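Speaker notes: The recap before the episode
Talk for the television evening at the Vanness library, January 3, 2025

Opening

Good evening, and thank you for coming on a cold night. Wait until people have their coffee. Do not start with the title slide, start with the sound. Play the drum and the voice from Tostley: "Previously, in Tostley." Stop it there. Ask who still hears this voice when they wash the dishes.

I want to talk tonight about the part of a series that most of us skip now. There is a button for skipping it. I used to skip it also. Then last October I watched all of Tostley again, on the old discs, where there is no button, and I began to write down what the recaps show and what they leave out. My notebook became quite full, and this talk comes from the notebook.

One warning to say early: I will spoil the ending of the second season of Dikano. It is an old show, but some people have not seen it. If anyone wants to go out for that part, I will raise my hand before it.

Part one. What a recap has to do

Speak slowly here. It is the driest part.

A recap has a simple job. It tells the person who missed last week enough so that this week makes sense. In the time of Tostley there was no other way to catch up, except to call a friend. My aunt had such a friend. The calls were longer than the episodes.

But the person who did not miss last week is also watching. For this person the recap must not be boring. So the editor takes the best line, the slap, the look at the door, and puts them close together. When you see it like this, the last episode seems much faster and more exciting than it was. I find that the recap of the hospital fire in Tostley is better than the hospital fire.

Show clip 1. It is short. After the clip, let people laugh, because the doctor's wig changes between the two shots.

Point to make after the clip: the doctor says "I know what you did" and we cut to the nurse. In the real episode she is not in the room. He says it to his brother. The nurse comes from another scene, with a different conversation. The recap has made a new scene from two old ones, and this new scene becomes what people remember. I remembered it this way for years. I was ready to argue for it.

Part two. The recap as a spoiler

Ask the room: have you ever seen a character in the recap and thought, oh, this one comes back tonight?

It is the big problem of the form. If a character was away for a long time, the audience needs to be reminded who he is. But if you remind them, you have told them that he will appear. The writers prepare a surprise all season and the recap gives it away before the titles.

Example from Lecomte. The old uncle goes to sea in the first season and nobody speaks of him again. Then one evening the recap shows him for one second, waving from the boat. The rest of the episode is a dinner. Everybody at the table talks about the inheritance, and the whole audience is only looking at the door. He comes in at the very end, and the music is enormous, as if we should fall from our chairs.

I do not think it is a failure. I like this dinner more because of the boat. I know something the family does not know, and every stupid thing they say about the uncle is funnier. If the makers planned it so, I cannot tell you. I have looked for an interview about it and did not find one.

If someone asks about the French dubbing of Lecomte: the recap was different there and the boat was missing. I have not seen it myself, I only read it in a letter to a fan magazine, so say this clearly.

Part three. Dikano, and the recap that lies

Raise hand. Wait for people to leave. Look at the door before going on.

Dikano is a police series, very gray, a lot of rain. For most of two seasons the recaps are honest and a little sleepy. Then comes the last episode of season two. The recap shows the inspector putting the letter in the fire. We saw this scene the week before, we remember the fire, we nod.

Except that the shot is new. Last week we saw him stand at the fire with the letter, and then we saw the fire. We did not see his hand let go. In the recap we do see a hand, and it has a ring, and the inspector does not wear a ring.

Show clip 2, and then clip 2 again with the sound off. Do not speak during the second time. It is hard for me but it works better.

I have watched this with friends who know the show well, and they did not notice the ring. We do not look carefully at a recap. We think it is only the past, and the past is already finished. The director of that episode used this to hide the solution of the whole season in the one place where we were all getting our tea.

After the clip, go to the door and call the people back. Please do not forget them as in the rehearsal.

Part four. The button

Now the recap can be skipped, and many new series do not make one. The episodes come all together, so who has forgotten anything? I had a small argument about this with my daughter, who watched a full season in one weekend. By Sunday evening she could not tell me why the sisters were fighting. I think we forget faster when we watch faster. This is an opinion, I have no study for it.

When a whole year passes between seasons, the recap comes back, and it is much longer. The one for the new version of Tostley lasts 7 minutes. I wrote down every cut, and then I stopped, because it was like reading a telephone book. It has all the facts and no slap.

What I miss is the small one. It had a rhythm. It gave you time to sit down, to find the blanket, to tell someone to be quiet. The old voice of Tostley said the same words every week in the same tone, also on the week after the funeral episode, and on that week it was terrible to hear - I mean terrible in the good way.

Closing and questions

Read the fan letter here, only the second paragraph. The writer collected recaps on tape, without the episodes, and she had 800 of them in shoe boxes. She wrote that she could follow everything perfectly well.

Then ask the room which recap they remember best. If it is quiet, start with mine: the Lecomte one with the horse. Give the microphone to the back rows first, they never get it. 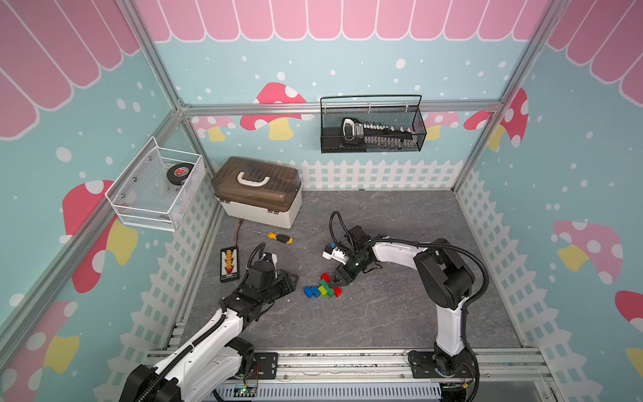

Things to bring

The old discs, and the adapter for the library projector
Clips 1 and 2 on the stick, and a copy on the laptop
The fan letter, in its plastic cover
Notebook, with the Dikano pages marked
Water, not the fizzy kind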